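Keeping the Kitchen Arm's Wrist Clean

If your arm lives near the stove like ours does, grease finds the wrist joint first. Park it, switch it off at the wall, and wipe the fingers with warm soapy water on a well-wrung cloth – never sprayed, please! Every 14 days suits us fine.

For messy afternoons I wrap the forearm loosely in cling film, from a box with a cutter. 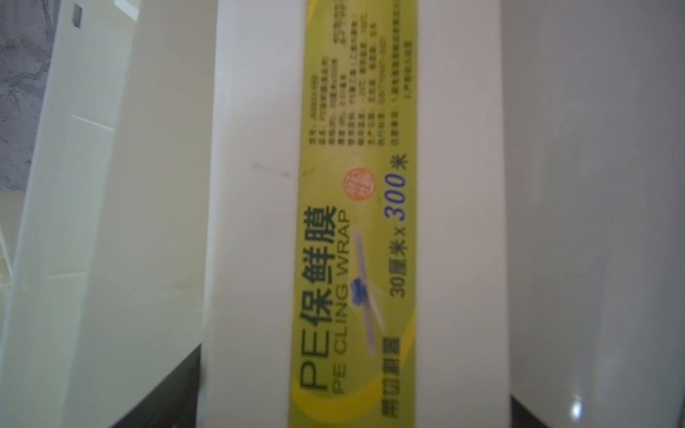 Photo: Pulier Home Workshop, Millport

A 30 cm roll covers ours nicely. Leave the joints bare, and peel it all off before you power up again.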